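To: eshun-users list
Subject: Re: Finger choice for thin wrapped goods

On behalf of the Prakadside laboratory, in reply to the message from the Drorkunholm group:

> We have mounted the Paltberg pointed fingers on one arm and kept the
> wide fingers on the other. Before we order a second set, we would like
> to know whether other sites have compared the two on flexible
> packaging, and at what force setting. Our controller is the standard
> Eshun unit.
>
> We would also welcome advice on camera placement. Our fixed camera
> loses sight of the item once the fingers close.

Our laboratory completed a comparison of this kind in July. Each finger type was given 80 picks from a mixed set of wrapped snack bars, with the force limit left unchanged throughout.

The pointed fingers did better when bars lay against one another, and they could take hold of the crimped end of a wrapper without moving the bar beneath it. They also punctured five wrappers. The wide fingers caused no punctures, but they often pushed the top bar off a pile before closing on it. Bars lying flat on bare wood were difficult for both types. A woven mat under the items helped, and we now use one for most runs.

Please note that controller build 2863 ignores the force limit if the finger profile is changed while the arm is enabled. The arm should be disabled first and the profile loaded afterward. 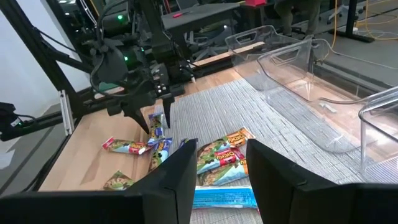

With regard to cameras, we recommend keeping the fixed view and adding one at the wrist. The wide fingers do hide a good part of the lower view, so the gap between them should be checked before each session. We set the approach height to 160 mm and take the last clear image there.

We would not advise ordering a second pointed set until the puncture question is settled. Our pick log can be sent to any member site on request through the list address.

Prakadside Laboratory, Handling Group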